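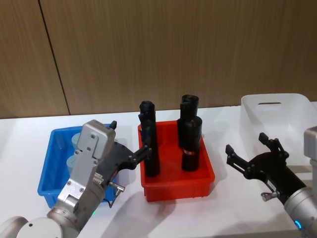 Asuka Yokoyama has been sorting returns at Sendell for 11 years, and the first thing she wanted to talk about when I sat down with her was her wrists. "Good now," she said, and rolled them both at me over her tea. "Ask me two winters ago and I'd have shown you the braces." The job at her end of the building is splitting mixed returns by type, blue in one tray, black in another, anything doubtful in the white bin on the right, and until January it was all done by hand. Now a pair of arms does the first pass. While we chatted the left one had its black fingers around the tallest cylinder in the red tray, a slightly tilted one, and Asuka kept glancing over my shoulder at it. "I don't like a lean," she said. "I'd have straightened that first."

I'd come out expecting a bit of a grumble, I'll admit. Sendell isn't a big place. It takes back used containers from shops and workshops, sorts them, checks them and sends them on to Jalenard for refilling. Everyone I met had an opinion on the arms and most of them were happy to share it over a biscuit.

Asuka's is mixed. On a normal day the sorting room gets through 2622 pieces, and she used to handle a good share of those herself, standing up. "You go into a sort of trance," she said. "Which is lovely for an hour and then it's awful. I used to get home and pick up a jar in the kitchen and look for the tray to put it in."

These days she spends the morning on what the crew calls the maybes: dented caps, labels half gone, the odd thing from another supplier altogether. She also sets up the station. The trays have to go back in the same order each time, and she's the one who decides when a new shape is ready to be handed over. That part took some learning. Damton, the firm that put the system in, gave her and two others a week's training, and she says the first three days went straight over her head.

"They kept saying grasp," she told me. "Grasp this, grasp that. I said, love, do you mean pick it up?"

So who taught who? She laughed at that one. A fair bit of the second week was Damton's people watching her, it seems, and asking why she went for the back of the tray before the front, or why she'd tip a thing before lifting it. She couldn't always say. "Your hands know and you don't. I had to slow right down to see what I was doing, and then I couldn't do it!"

I asked what she misses, and she took a while over it. The talking, she decided. There used to be four of them along the one bench, elbow to elbow, and you heard about everybody's kids and everybody's kitchen renovations. Two of the four have moved to dispatch (same pay, she was firm about that, she'd checked) and the bench is quieter. She eats lunch with them still, but it's a different sort of conversation when you haven't been standing beside someone all morning.

Her shift supervisor, Matsuda, stuck his head in at this point to say the afternoon load had come in early, 80 crates of it, and did she want to look before it went through. She did. I tagged along.

Going through the crates was the part I enjoyed most, to be truthful. She was quick, chatting over her shoulder the whole way, and she pulled out a handful of pieces I'd never have noticed. One had a hairline crack near the base. Another just felt wrong, she said, and she put it aside for weighing.

Would she go back to the old way? "For the company, yes. For the wrists, no." She shut the last crate and wiped her hands down her apron. "And I'd like them to ask us earlier next time. We heard about it when the table turned up."

Matsuda told me later that a second station is being talked about for the spring, and that Asuka has already given him a page of notes on where it should go.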